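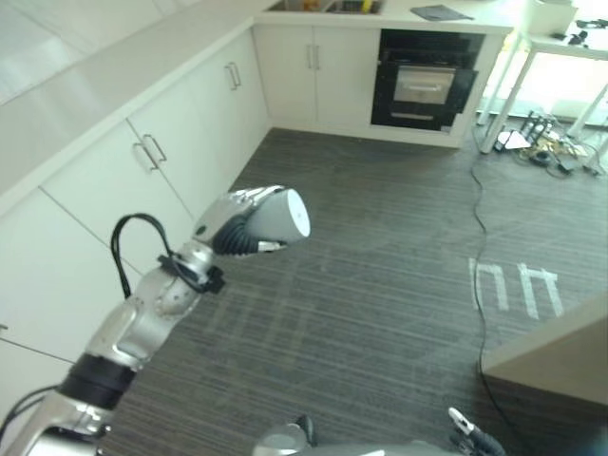 Teaching by demonstration is a method of programming robots in which a person performs a task through the robot, and the recorded motion becomes the material from which the machine learns to repeat it. The person may hold the arm and move it directly, a practice called kinesthetic teaching, or may guide it from a distance with a second device, a practice called teleoperation. Both forms came out of factory work, where arms were bolted down and parts arrived in known positions. More recent work has moved into rooms laid out for people. A kitchen of the ordinary kind, with white cabinets fitted with bar handles, an oven door with a horizontal handle, and a sink set into the counter, offers a range of tasks that are simple for a person and hard to write down as code. An arm reaching out over a carpeted floor in such a room has to be shown how far to extend, at what angle to approach a handle, and when to close its fingers.

Kinesthetic teaching

In kinesthetic teaching the motors of the arm are set to a compliant mode, in which they carry the weight of the arm but offer little resistance to a push. The teacher grips the arm near the wrist and leads it through the task. Joint angles are logged throughout, along with the opening of the gripper. The method needs little equipment and is easy to learn. Its main drawback is that the teacher's hands and body often block the robot's own cameras, so that the recorded video differs from what the robot will see when it works alone. It is also tiring on large arms and awkward on robots with two, where one teacher can seldom lead both smoothly.

Remote control

Teleoperation keeps the teacher out of view. In the most common arrangement, the teacher moves a pair of small leader arms and the robot's arms follow. Other systems use hand controllers tracked in space, or gloves. The teacher may stand behind the robot with a direct view of the work, or may watch through the robot's head camera. The second choice is slower at first but has a practical advantage: any task completed this way can be done with the information the camera provides.

Delay between the teacher's hand and the robot's arm is a known source of poor demonstrations. Teachers who feel a delay tend to move in short steps and wait, and a robot trained on such recordings will pause in the same places. The Grultell leader arms, used in several teaching laboratories, send position commands at 60 hertz. Loss of touch is a second difficulty. Without force feedback, a teacher may pull on a door that has already reached its stop.

Recording and review

A single recorded attempt is usually called an episode. It begins from a set starting pose and ends when the task is done or given up. Many sites mark the floor with tape so that a mobile base or a piece of furniture can be returned to the same place between episodes. Starting positions are then varied on purpose, within limits, so that the robot does not come to depend on a single one.

Practice differs on the treatment of failed attempts. The Jarkthorpe project, a study of household tasks, gathered 233 episodes of opening and closing cabinet doors and kept those in which the gripper slipped and the teacher recovered. The Tsegaye workshop, which trains operators for such projects, takes the stricter view and discards any episode with a missed grasp. Its course includes up to 11 hours of supervised practice before a trainee's recordings are accepted.

Use in training

Accepted episodes are used to train a control policy, a program that takes in camera images and joint positions and returns the next movement. The Tesow format stores these streams together with a short written label for the task, such as "open the oven" or "place the cloth by the sink." Labels are normally written by the teacher at the end of each session. Where 2 teachers share a task, their wording is agreed in advance — differences in phrasing can otherwise be treated by the policy as different tasks.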